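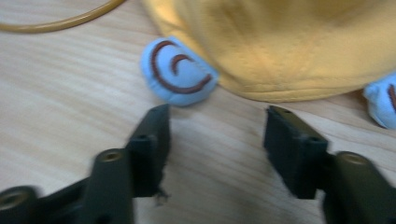 By Lindsay Kerslake | Equipment and Planning section | Last revised in November

Budgeting for hand-held grippers is the part of equipment planning that covers tools a person holds and moves by hand to record grasping tasks for robot training. The purchase price is usually the smallest worry. Finger pads, linings, fasteners, cameras, cables and the hours spent swapping parts make up the rest, and a plan that lists only the tool tends to run short in its first season.

Purchase

Small labs choose between a finished unit and a set of printed parts assembled in-house. The Hivik workshop, which has done both, puts a complete station at 3,615 dollars, including the tool, a table, lighting and a storage drive. Objects to handle are budgeted separately. Plush toys are cheap and easy to replace, and most buyers start with a mix of soft and rigid items.

Threaded inserts should be specified at the time of order. Arms without them are cheaper, but screws driven straight into plastic loosen after repeated pad changes.

Wear parts

The pad covering goes first. It creases, frays at the lower corners and starts to lift, and small torn tabs can then reach into the space between the fingers. Planners at Hivik allow five sets of pads per tool for each project and order them together, so that the covering comes from one batch.

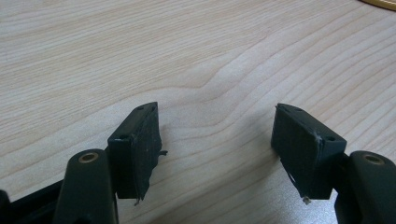

Emrys Rowlands objects that a fixed allowance per project makes little sense, and that pads should be budgeted by the number of grasps recorded. He would set aside 100 dollars in advance and draw on it only when a covering fails inspection.

Both methods are in use. The Trirnis group inspects every 400 grasps and records the condition of each finger separately. Its log also notes dust on the gripping face, a cleaning matter charged to labor.
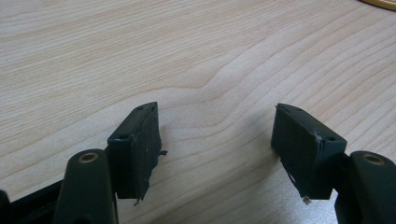

Open gripper fingers with worn pad coverings, one lifting at its lower edge.

Scheduling

Replacement work is best given its own line in the calendar. Trirnis does it on Saturday, when no recording is planned. A second tool shortens the stoppage but doubles the stock of spares, unless both tools take the same pad. Buyers should check this before signing, as suppliers sometimes change hole positions between versions.

See also: Spare parts inventory; Gripper finger; Depreciation of laboratory equipment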